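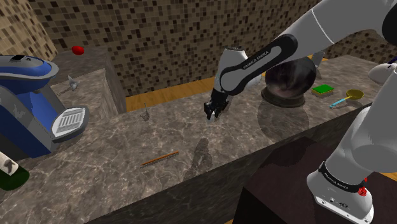
A long marble countertop

How to Seal a Marble Countertop

By Consuelo Vidal

Marble drinks everything, my father used to say, and in our shop in Warton I repeat it to the customers every week. With a good sealer the stone has more time before the coffee or the oil goes inside.

First make the water test. Put a spoon of water on the marble and wait 4 minutes. If the stone under the water becomes darker, the sealer is finished and you must put a new one.

Wash the counter with warm water and a little dish soap. Do not use vinegar or lemon, they eat the polish. Dry it with a towel and leave it overnight.

The next day, open the window and spread the sealer with a soft white cloth, working in small areas. Wait the time written on the bottle, then wipe all what is left on the surface. If it dries there, it makes a cloudy film which is hard to remove. For honed marble I give 2 coats.
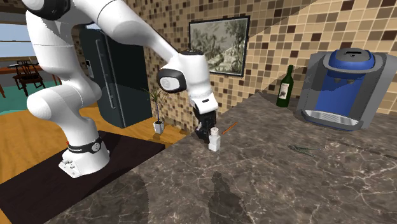
Can I cook in the kitchen the same day?
Wait until the next day if you can. The stove is fine to use, but keep food, water and hot pans away from the marble until the sealer is cured.

Repeat the water test each July, or sooner near the sink.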